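How to make a raspberry shrub (and what to do with the other 66 jars)

A shrub, for anyone who came in expecting gardening, is fruit, sugar and vinegar left together until they stop arguing. You drink it over ice with something fizzy. My grandmother called it cordial for people with opinions, and made it every August whether or not the household had finished the previous batch.

You'll need:

Raspberries, two heaped cups. Frozen are fine, and cheaper, and already have that defeated look you're after.
White sugar, one cup. Raw sugar works but turns the colour of a puddle.
Apple cider vinegar, one cup. Buy the middle one on the shelf.
A strip of lemon peel, if you own a lemon.

Tip the berries and sugar into a bowl and squash them with a fork. Be thorough but not vindictive. Cover the bowl and put it in the fridge overnight, somewhere your housemates won't mistake it for jam. Mine did. He had it on toast and gave it a favourable review.

Next day, stir up the sugar that has sulked at the bottom, then strain through a fine sieve. Press gently with the back of a spoon. If you lean on it you'll get a cloudy shrub, which tastes identical but will be remarked upon by visitors.

Stir in the vinegar and drop in the peel. Pour it into a clean bottle, lid on, and back in the fridge for 5 days. You may taste it on day one. You will regret it, as it's salad dressing at that stage, and you'll write to me about it. Bram Nijs did, at length, and has since made it four times.

To serve, fill a tumbler with ice to the top. Stingy ice melts faster and waters everything down. Pour in 40 mL of shrub, then top up with plain soda water, slowly, down the side of the glass. Tonic is too bitter, and lemonade makes the whole thing taste like a school fete. 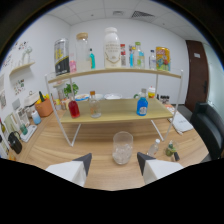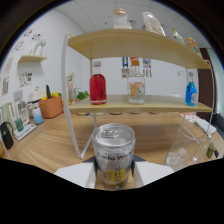 Ice in a clear tumbler, and a can of soda water.

Variations, in descending order of merit: plums with a bay leaf, peach with ginger, blackberry with black pepper. Rhubarb needs extra sugar and a forgiving nature. I tried banana once. The bottle went out with the recycling and we don't discuss it.

Kept cold, I give mine a month. Throw it out if it fizzes by itself, grows fur or smells of nail polish remover. Leftover pulp goes nicely on porridge, or through plain yoghurt, or in the compost while you tell everyone it went on the porridge.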